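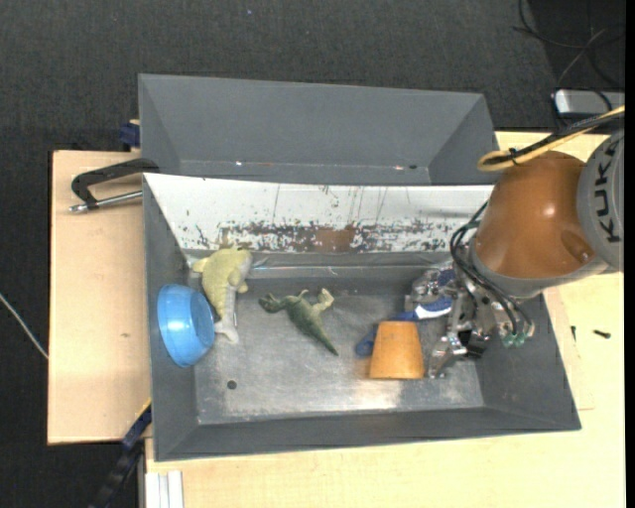 旧餐具回收点增至12处 旧码头片区下月起可送修

9/26/24

旧码头片区的居民从下月起可以在12处地点交投不再使用的餐具和厨房小件。此前片区内只有一处固定回收点，设在北货场的弗卢库斯旧物行（Flurkus）门口，每周开放两个下午。新增的地点分布在三个菜市场、四个居民活动室、两所小学的传达室旁，以及渡口候船厅和片区图书馆。

这项安排由弗卢库斯旧物行与清运公司普拉基茨（Plakitz）共同承担，为期一年，到期后再商定是否续办。双方本周二在图书馆二楼开了说明会，到场居民坐满了阅览室，后排有人站着听。

按照说明会上发放的单页，可以交投的物品包括碗、盘、杯、壶、饭盒、筷笼、汤勺、砧板和不带电的厨房工具，材质不限，陶瓷、玻璃、搪瓷、塑料、不锈钢、竹木都收。有缺口或裂纹的也收，但要用报纸包好，外面写上“破”字。电饭锅、电水壶、搅拌机等带电的物品不收，仍按原来的办法送到大件堆放处。刀具只在弗卢库斯旧物行当面交，其他各点一律不接。

物品交来后先运到北货场分拣。完好的清洗消毒，晾干后上架；有小毛病的交给修补间；不能用的按材质分开，由普拉基茨运走处理。弗卢库斯旧物行店主洛维萨·菲耶尔德（Lovisa Fjeld）在会上说，过去一年里，交来的东西有一大半洗一洗就能接着用，真正要扔的不多，最麻烦的是配不成套。

“很多人家里剩三只碗、五个碟子，觉得不成样子，就收起来了。”她说，“放到我们这里，和别人家的凑一凑，开小饭馆的人很愿意要。”

上架的餐具分两种去处。一部分在店内按件出售，价格写在架子上，不议价。另一部分供居民借用，主要是办酒席、过寿、搬家请客时临时需要的成套碗盘。目前可以借用的餐具共406件，其中白瓷盘最多，玻璃杯其次，大号汤碗一直不够。借用不收租金，交押金160元，归还时清点无误即退。打破了按架上的价格赔，从押金里扣。借期五天，遇节假日顺延。

有居民在会上问押金能不能再低一些。菲耶尔德答复说，押金试过更低的标准，结果有几批东西拖了一个多月才还，后面排队的人家只好另想办法，所以暂时不改。持片区图书馆借阅证的住户可以减40元，办法和去年一样。

修补间设在弗卢库斯旧物行后院，原先只修木器，今年2月起添了锔瓷和搪瓷补漆。补过的搪瓷器皿只用来装干货或种花，不再盛热食，交还时会贴上标签说明。送修的物品需要登记，取件时间另行通知，一般要等两到三周。逾期三个月不取的，转入店内出售。

关于交投时间，各点不完全一样。菜市场的三处从早上七点开到上午十一点，周一休息；活动室的四处随活动室开门关门；小学传达室旁的两处只在放学后一小时内开放，寒暑假停收；候船厅一处从头班船到末班船都可以交。图书馆的收集箱放在还书口左手边，闭馆后不要把东西放在台阶上，去年冬天有人被绊倒过。

普拉基茨方面负责每周两次清运，分别在周三和周六的清晨。公司调度人员在会上解释，车辆走的是窄巷路线，遇到占道停车就只能改到下午，希望住在盐仓巷和后河沿一带的住户前一晚把车挪开。有人提出收集箱盖子太重，老人掀不动，调度人员表示会先换掉活动室的四只，其余的年底前陆续更换。

会上讨论时间最长的是气味和虫子的问题。去年夏天，北货场门口的收集箱里混进了没有倒干净的饭盒和油壶，附近几户意见很大，其中两家曾写信要求把箱子移走。新的办法要求交投前把残渣倒净、用水冲过，油壶和调料瓶要拧紧盖子。管理人员发现没有冲洗的物品可以当场退回。住在货场对面的一位住户说，只要夏天清运能再加一次，他没有别的意见。普拉基茨答应明年夏天试行每周三次，是否长期执行要看那时的车辆安排。

片区内的小吃店也可以参加。特谢拉面包房（Teixeira）已经报名，换下来的烤盘和咖啡杯每月送一次，由店里自己运到北货场。面包房同时会在柜台边摆一张登记簿，方便住得远的老主顾预约借碗盘。渡口的法达沃夫茶馆（Fadavov）还在考虑，店方的顾虑是盖碗容易碰坏，希望先弄清运送途中的破损由谁承担。菲耶尔德说，商户一次送来超过一筐的，双方当面点数签字，出门以后算旧物行的。

各收集点下月第一个星期挂牌，牌子上会写明开放时间和不收的物品。挂牌之前，原有的北货场一处照常开放，时间不变。需要上门收取的住户，限行动不便者和八十岁以上独居老人，可以向所在的居民活动室登记，由活动室统一报给旧物行，每两周安排一次。

分拣工作眼下还缺人手，主要是周三和周六上午。愿意来帮忙的居民可以直接到弗卢库斯旧物行找店员排班，手套和围裙由店里提供，中午管一顿饭。

另外，图书馆原定下月举办的旧书交换因阅览室重新铺地板推迟，具体日期等馆内通知，已经交到服务台的书可以先取回，也可以留在馆里。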